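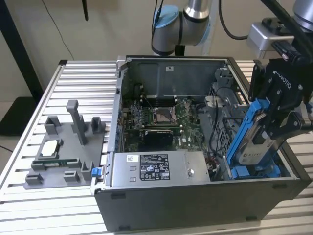

Figure 1. Desktop tower on its side, side panel removed. The CPU socket is empty.

Course: Purchasing and Cost for Small Offices
Handout 4: How long should we keep equipment?
Prepared by Gerasimos Nikolaidis

Please read this before the September session and bring a calculator. A phone is also fine.

1. The question

Every office owns things that get old: chairs, printers, computers, a van. At some moment a manager must choose between repairing the old thing and buying a new one. Many managers decide by feeling. They are angry at the printer, so they buy a printer. In this course we want to decide with numbers first, and after that we may listen to the feeling also.

2. Three words we will use

Purchase price: what we paid on the first day, with delivery and installation.

Running cost: what we pay each year to keep the item in use. It includes repairs, energy, insurance and supplies.

Resale value: what another person would pay us for the item today. Students often use the value written in the accounts. This is a mistake. The book value comes from a depreciation rule, and the buyer on the second-hand market does not know our rule and does not care about it.

3. Money already spent

Suppose the Flernstead office paid 400 dollars last spring to repair a copier. Now the copier is broken again. The manager says, "We must repair it, we have already put so much money in it."

The 400 dollars is a sunk cost. It is gone if we repair and it is gone if we replace, so it must not appear in our calculation. Only future payments and future income are allowed on the page. I repeat this point every year, and every year it is the most common error in the final paper.

4. Average cost per year

For each possible year of replacement we calculate:

(purchase price – resale value + all running costs until that year) / number of years

When the item is young, the average goes down, as the purchase price is shared among more years. Later the repairs grow and the average begins to go up. The best year to replace is the year with the lowest average. In this course we leave out interest. It will come back in Handout 6.

5. Repair by parts

Some equipment is made so that one part can be changed and the rest stays. Desktop computers are the usual case, and office chairs with separate wheels and arms are another. For such items the choice is wider than "repair or replace". We can also buy a part that makes the item better than before.

Be careful with the cost of labor here. A part can be cheap, but if an employee spends a whole morning on the change, the morning has a price. Write it down at the hourly wage of this employee.

6. Case for discussion: Travow

Travow is a small travel office with 30 employees. It rents its coffee machine from Bellini and buys its furniture from Trisano. The rental contract can be ended every year, while the furniture was bought with one payment.

Please prepare short answers:

– Which costs of the coffee machine are fixed during the year, and which grow with the number of cups?
– Trisano offers to take back the old desks if Travow orders new ones. Where does this offer enter our formula?
– The owner wants to replace all desks together, although only the desks in the front room are damaged. Give one reason for and one reason against.

Write no more than one page. The discussion will take 30 minutes, in groups of 3. One person from each group should be ready to show the calculation on the board.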